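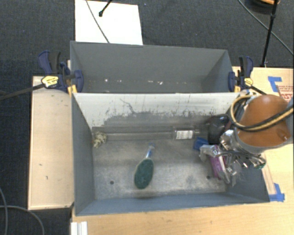

Why a plain grey bin earns its place on the workbench

The storage bin is one of the dullest things you can buy. It has no lid to speak of, no drawers and no wheels, and most people pick one up on the way to the till without looking at it twice. Then it spends ten years under a bench getting dragged, dropped and filled with things that ought to have gone somewhere better.

We have been looking at how people use open bins in small workshops, spare rooms and garages, and the answer is mostly that they use them badly. They buy too many, in sizes that do not match, and stack them until the one they want is at the bottom. A pair of bins that stays put on a bench is more useful than a tower of them in the corner.

Keeping them still

An open bin slides. Reach into it for a screw at the far end and it moves away from you, and if there is a second bin behind it, that one moves too. Rubber matting helps a little. Screws through the base hold well but leave you with holes, and small parts find their way into holes.

Bar clamps are the better answer for anyone who already owns a couple. Put two bins one behind the other and fit a clamp at each end, near where they meet. A jaw can reach inside one of the bins, with the pads taking the pressure. The long bar has to go somewhere, so think about which way it points before you tighten up. A bar sticking out at hip height will find you sooner or later.

Do not wind the handles as hard as they will go. A plastic wall bows under a clamp long before it cracks, and a bowed bin never sits quite flat again. Tighten until the bin stops moving when you push it with one hand, then leave it alone. Check again after a week of use.

What the walls tell you

Bins wear from the inside. The outside picks up dust and the odd knock, but the inner walls take everything that is thrown at them. Scraped vertical streaks come up on a wall that gets a lot of traffic, and a pale surface can end up ragged along the edge where it gives way to darker grey. Small white flecks and brownish scuffs low down are common too.

None of this matters much for tools. It matters more if you keep fabric, paper or anything with a finish, when a rough patch can catch. Run a fingertip along the wall. If it snags skin, a light rub with fine wet-and-dry paper will take the edge off, and warm water with a drop of washing-up liquid deals with most of the marks. Solvents can cloud the surface and should be tried on the underside first.

Grey hides dirt well and shows up pale parts nicely. Black fixings are harder to find in it, and a sheet of white card cut to fit the floor solves that for pennies.

Choosing a pair

We asked three suppliers what they sell for bench use. Zorby makes a straight-sided bin that wastes very little room, though it grips its neighbour when nested and has to be wrestled apart. The Iden has slanting ends, so it holds less for its length but is easier to sweep out with a hand. Rosser sells something in between, with a thicker rim that stands up better to clamping.

Wirken, which supplies schools and small joinery shops, told us it sold 1304 open bins in February and 1651 the month after, nearly all of them in grey. Its buyers ask for blue and red every year and then order grey when the time comes.

Whatever you choose, buy two the same. Measure the bench first, and leave a strip of clear wood in front to work on. It is also worth measuring your arm. A bin you have to lean over to reach will fill up with offcuts, and in six months you will be emptying it on to the floor to find the tape measure.

Floors and cables

If the bench stands on carpet, expect to lose things in it. A dark carpet is the worst for this. Lay a stiff board behind the bench, where parts tend to drop, and choose a pale one so that a dropped washer shows up. Keep loose cables clear of the rim, where they can be pinched if a bin is shifted, and tape them down if they have to cross the board.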